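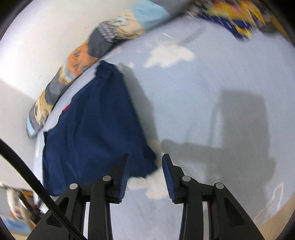

Chapter 5

Elastic Materials in Clothing

5.1 Introduction

Most garments have to do two things that pull against each other. They must be large enough at some point to pass over the widest part of the body, and small enough at another point to stay up. Buttons, laces, drawstrings and zippers all deal with this by opening and closing a gap. Elastic deals with it by changing length. A waistband that measures 53 centimeters at rest may need to stretch well past the hips and then come back to nearly the same length, several times a day, for the life of the garment.

This chapter covers the elastic materials used in everyday clothing, how they are built into a seam or casing, and how they fail. Chapter 4 dealt with woven and knitted fabrics and the small amount of stretch that comes from the structure of the cloth itself. In this chapter the stretch comes from a separate material, usually a rubber or spandex core, that is joined to the cloth. Readers who have not worked with knit structures should review Section 4.3 before starting Section 5.4.

After working through the chapter you should be able to:

Define stretch, recovery and set, and calculate each from simple measurements
Tell braided, woven and knitted elastic apart by looking at them and by pulling on them
Choose a width and a cut length for a waistband, cuff or leg opening
Explain why a gathered waistband puckers and how the fullness is divided
List the main causes of elastic failure in home laundering

5.2 Stretch, recovery and set

Three terms are used throughout the chapter. Stretch is the increase in length under a given pull, written as a percentage of the resting length. A strip that goes from 20 centimeters to 36 centimeters has stretched 80 percent. Recovery is the part of that increase that disappears when the pull is removed. Set is the part that remains. If the same strip returns to 21 centimeters, it has recovered 15 of the 16 centimeters it gained, and it has a set of 1 centimeter, or 5 percent of its original length.

Set is what wearers notice as a loose waistband. A new elastic may have almost no set after one pull and a good deal of it after many. For this reason a single stretch by hand in a store says little about how a garment will hold up. Laboratories use repeated loading. In the Bernden exercise at the end of this chapter, one length of braided elastic is taken through 1163 cycles, and the resting length is recorded at intervals. You will plot these figures and decide at what point the strip should be rejected.

Time matters as well as the number of pulls. A strip measured right after release is often longer than the same strip measured an hour later. Always note how long the sample rested before it was measured, and keep the rest period the same for every sample in a set.

5.3 Fullness and gathering

When elastic is sewn to a longer piece of cloth, the extra cloth has to go somewhere. It folds into small puckers along the elastic and falls below it in longer, softer folds. The ratio of cloth length to elastic length is called the fullness ratio. A ratio near 1.3 gives a fairly flat waistband. A ratio of 2 gives heavy gathers, which suit a thin fabric and add bulk in a thick one.

To spread the fullness evenly, the elastic and the opening are each marked in quarters and the marks are matched before sewing. The elastic is then stretched to fit the cloth between one mark and the next. Skipping the marks usually leaves most of the gathers in the last section sewn.

Worked example. A child's skirt in the Pollent pattern set has a top edge of 84 centimeters and calls for a finished elastic length of 56 centimeters. The fullness ratio is 84 divided by 56, or 1.5. Each quarter of the elastic is 14 centimeters and must be stretched to meet 21 centimeters of cloth, a stretch of 50 percent. Any overlap for joining the ends is added to the cut length before the quarters are marked, and the marks are measured from the join line.

Check your work by laying the finished waistband flat and comparing the two halves. The side seams should fall at the quarter marks, and the puckers should be similar in size from one side to the other.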